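4.2 Recording a set of examples

Work through this section after the hands have been calibrated (section 3). A set is 8 takes of the same task, done by the same operator.

1. Switch on the Majali recorder and wait for the status light to stop blinking.
2. Open Javby on the bench computer and choose New Set. Enter the operator name and the task code. The code for moving brackets is 103.
3. Put the parts in the tray. Vary how they lie from one take to the next — some upright, some on a diagonal.
4. Bring both hands to the start pose and press the left pedal.
5. Do the task at normal speed. If you fumble a part, keep going and finish the take.
6. Press the left pedal again to stop. Mark the take Clean, Recovered or Discard.

Caution: Keep your own hands off the mat while the pedal light is on.

Note: Error 913 means the two wrist streams have drifted apart. Discard the take and restart the recorder. 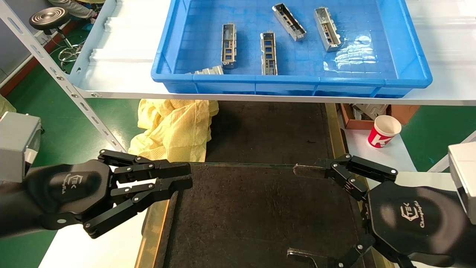

Can takes from two operators go in one set?
Keep them separate. Javby stores one operator name per set, and the training job uses it to balance the data. Start a new set when the operator changes.

7. When the set is full, choose Upload. Send questions about labels to Najwa Ghanem at Kirport.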